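床や机を守る「段ボール養生」は本当に効くのか 手順と限界

7月8日 文:Marius Nedelcu 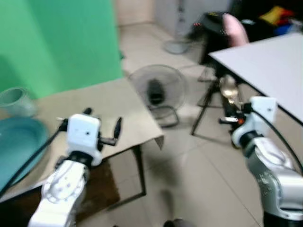 天板に広げた茶色の段ボール。手前側は縁から折れて垂れている。

作業机には段ボールを敷いておけば安心、という話をよく聞く。私はあまり信じていない。敷き方が雑なら板がずれて物が倒れるし、水をこぼせば染み込んだまま天板に貼りつく。専用マットを売る側の「段ボールでは机は守れない」という言い分も、同じくらい疑わしい。結局、何をする机なのかで答えは変わる。

この記事では、食器やカトラリーを並べたり、背景布を張って小物を撮ったりする程度の机を前提にする。はんだごてや塗装に使う机なら、別のやり方を探してほしい。

用意するもの

・大きめの段ボール板(継ぎ目のない一枚もの)
・養生テープ
・カッターと定規
・乾いた布

箱を開いて使う場合は、底の合わせ目が天板の中央に来ないものを選ぶ。折り筋の上にスプーンやコップを置くと、思った以上に傾く。Plestunbridgeの作業室で古い引っ越し箱を使ったときは、折り筋を裏から押さえれば平らになると教わったが、翌朝には元どおり浮いていた。筋は消えないものと思って、物を置かない位置に逃がすほうが早い。

手順1 天板を拭く

砂粒が残っていると、段ボールがやすりの代わりになる。守るために敷いた板で傷をつけるのは馬鹿らしい。濡らした布で拭いたなら、完全に乾くまで待つ。

手順2 はみ出す幅を決める

ここは意見が割れる。天板ぴったりに切れという人もいるし、手前に垂らせという人もいる。私は少し垂らす派だ。机の縁はいちばん物が当たる場所で、ぴったりに切ると肝心の角がむき出しになる。ただし垂らしすぎると、服の袖やケーブルが引っかかる。椅子に座って膝に触れるようなら、それは長い。

手順3 折り曲げる

垂らす部分には、定規を当てて軽く筋をつける。カッターの刃は使わず、刃を引っ込めた先端でなぞる程度でいい。刃で半分まで切り込む方法もよく紹介されているが、何度か腕が当たるうちに、そこから裂けた。

手順4 奥と左右だけを留める

手前はテープで留めない。留めると折り目に力がかかり、板の中央がふくらむ。奥の辺は必ず留める。奥に布を下げている場合は、布の裾を段ボールの下に挟みたくなるが、これも勧めない。布を動かすたびに板までずれる。裾は板の上に軽く触れるくらいにしておく。

手順5 手のひらで押して確かめる

板の四隅と中央を順に押す。沈むところがあれば、下に何か挟まっているか、板そのものがつぶれている。つぶれた板は直らないので裏返して使い、それでもだめなら替える。

緑の背景布を使う人へ

「茶色の板なら布の緑が映り込まない」という説明を見かけるが、鵜呑みにしないほうがいい。板はつやがないので目立ちにくいだけで、光の当て方によっては色がかぶる。もっと困るのは金属のスプーンで、丸い面が周りのものをかまわず拾う。布から離して置き、試しに一枚撮ってから位置を決める。板を替えて解決する問題ではない。

床はどうするか

タイルの床なら、私は何も敷かない。段ボールを床に敷くと滑るし、端でつまずく。テープで四辺を留めれば滑らないと書いてあるページもあるが、剥がしたあとに目地に残った糊を取る手間までは書いていない。落として困る物は、最初から机の縁に置かないことだ。

替えどき

角が毛羽立ったら替える。表面に輪染みができても、乾いていればまだ使える。Kustexの保護シートを重ねる方法も3か月続けてみたが、シートの下に湿気がこもり、私の机では板だけのときより早く波打った。部屋が違えば結果も違うかもしれない。9月に同じ机で、重ねない場合をもう一度試すつもりでいる。

関連記事
・Filtardのカッターマットは裏面も使えるか
・背景布のしわ、アイロンと霧吹きを比べる
・Oeiの折りたたみ机を1年使った不満点
・養生テープの糊残りを落とす順番

当サイトでは、閲覧状況の把握のためにCookieを使用しています。設定はいつでも変更できます。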